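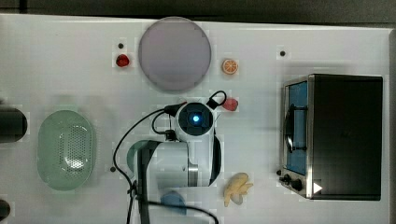
**Wero** replied:

Okay but what does it do when you walk away? Every build thread on this board has a table full of toys in it by week two, and then the thread dies in July. I'd like to hear how many hours it has run with no one's hand near the stop button. If the answer is zero, fine, say zero.

---

**benchrat_oh** (thread starter)

Zero. I've never left the garage while it was powered and I don't plan to.

To catch up anyone who skipped page one: one arm, one wrist camera, parallel gripper, hobby table I painted white. The job is "put the kitchen stuff where it goes." I've spent $743 on the parts that weren't already in my bins, and I'm keeping that number honest because last time people jumped on me for leaving out cables.

I'm less sold on this than I was in the spring. It picks things up. Picking things up was never the part I doubted.

---

**Grela**

> It picks things up.

Which things, though. Rigid ones? Anything that squashes? My gripper was great on blocks and useless on a rolled sock. The fingers close until the motor current goes up, and with soft stuff the current goes up late or not at all, so it just keeps squeezing.

---

**benchrat_oh**

Grip force on soft stuff was the whole of last weekend, so here are my notes.

I log every attempt as grabbed, dropped or missed, and I don't count a grab if I had to nudge the object first. Out of 145 tries on soft items it dropped or missed 30. I changed two things after that, the closing speed and where the fingers stop, and I haven't rerun the full set, so please don't quote me a success rate.

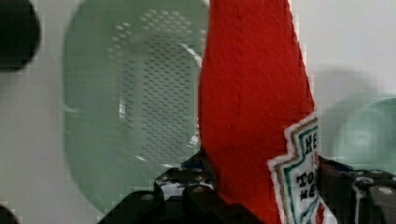
My beef with closing on a current threshold is that it was tuned on hard plastic, and the number means nothing once the surface gives. Slower closing helped more than any threshold I tried. I also moved the grab point down low, where the body is wider. You can see it on the felt ketchup, with the fingers in at the base and the thing standing upright between them. Grabbing up near the narrow end made it swing like a bell. What I don't like is how much of the wrist view a tall object eats once it's held. The colander to its left is soft and the green thing on the right is partly blocked, and that is the camera that's supposed to tell me where to go next.

---

**Wero**

So after the grab it's working half blind. That's worse than a drop, to me. A drop you notice.

And 30 out of 145 is one in five, near enough. If my dishwasher did that I'd put it on the curb.

---

**diltness_shop**

Bit harsh. We have an arm in the shared space at Diltness and our first month was worse than one in five on hard parts, never mind felt. It got better when we quit adding objects. Pick four, stick with four.

Also, OP, add a fixed camera looking down from a post. Wrist only is a false economy.

---

**Grela**

Disagree on the second camera. You double the calibration work and then the two views argue with each other. I had one on a post for some 2 weeks and somebody bumped the post every single day. Back off before you plan the next move. Lift, pull away, look, go. Slow but it works with what he has.

---

**benchrat_oh**

Pulling away doesn't help if what's blocking the view is in the fingers. It comes along for the ride. I could remember the table from before the grab and trust that nothing moved, and I think that's what I'm going to try, because it costs nothing.

@diltness_shop how high is your post? I have a garage door track in the way.

---

**diltness_shop**

High enough that we hit our heads on it when it was lower. I'll measure Friday when I'm in.

---

**Wero**

"Trust that nothing moved" is exactly how I broke a mug and a wrist servo on the same evening. Put a check in. If the fingers touch something before they should, stop dead, no retry.

I still don't think this ends in a robot that clears anybody's table. But rerun the 145 with the new speed, same items, and post the sheet even if it's ugly. I'll read that.

---

**benchrat_oh**

Fair. Same items, same order, no nudging. The stop on early contact goes in first. It'll take me a while, I have a fence to finish.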